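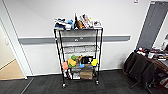 Furkdale Reuse Room
Progress report to the Linumine Fund, second reporting period

Prepared by Miloslav Hubáček, project coordinator

1. Summary

In this period we moved the sorting of donated household goods out of the main corridor and onto rolling wire carts. The reuse room is open to residents again since November. Most of the planned work is finished. Two points are late: the labels for the shelves and the second training for helpers. I explain both of them in section 4.

2. What was done

The old system was a row of deep plastic bins. People put things on top and the things at the bottom were forgotten, sometimes for a whole season. With your grant we bought 4 wire carts from the supplier Sinis. They are black, narrow and tall, with five shelves, and they stand on casters. One person can push a full cart through the door without help, and this was the main wish of the helpers when we asked them in spring.

The carts are kept along the wall on the carpet side of the building. We first wanted to fix them to the gray rail on the wall, but Ottar Söderlund, who is responsible for the building, asked us to leave them free so the floor can be cleaned behind them. We agreed with him. The brakes for the casters were ordered separately and are now in use when a cart is parked for the night.

Each cart follows the same order. The top shelf is for goods which came in and are not yet checked. It is mixed by nature: bottles, packages, small boxes, whatever a family brings in one bag. The two shelves under it are reserved for checked goods that wait for collection, and they should be empty at the end of the day. The fourth shelf is for small and colorful things, mostly for children, and the bottom shelf is for cardboard boxes and packaged goods, so that the weight stays low.

The helpers learned this order quickly. The top shelf remains our weak point. When it is crowded, tall things stand between small ones and can fall when the cart is moved. We tried a low edge made of cord, but it was in the way and we took it off again. For the moment the rule is to clear the top shelf before moving the cart to another room.

3. Results

We received and sorted 300 bags of donations in the period. Of the families registered with us, 58 came at least one time to choose goods, and many of them came again. The time from arrival of a bag to the moment when its contents can be given out is now roughly 20 hours. Before the carts it was several days, but we did not measure it well at that time, so I do not want to give an exact comparison.

An unexpected result is that residents look at the shelves from all sides and ask for things directly. In the bins they could not see anything. Two mothers told us that their children now choose for themselves from the fourth shelf.

4. Delays and problems

Labels. The label holders from Zeng are made for a flat shelf edge and do not hold on wire. They were sent back and the firm accepted the return. We will use paper tags with string until we find a better solution.

Training. The second training was moved because the meeting room was under repair. The material is ready and the new time is agreed with the helpers.

Small parts. Very small things fall through the wire grid. We ask your permission to spend the money saved on the label holders on shelf liners for the fourth shelf of each cart. The amount is the same and no other budget line is changed.

5. Next period

We will hold the training, put liners on the shelves if you approve it, and write a one-page guide for opening and closing the room. Mr. Söderlund has also offered us a second wall near the side entrance, and I will send you a short note when this is decided.

The receipts and the signed delivery papers are sent separately.

Miloslav Hubáček
Furkdale Reuse Room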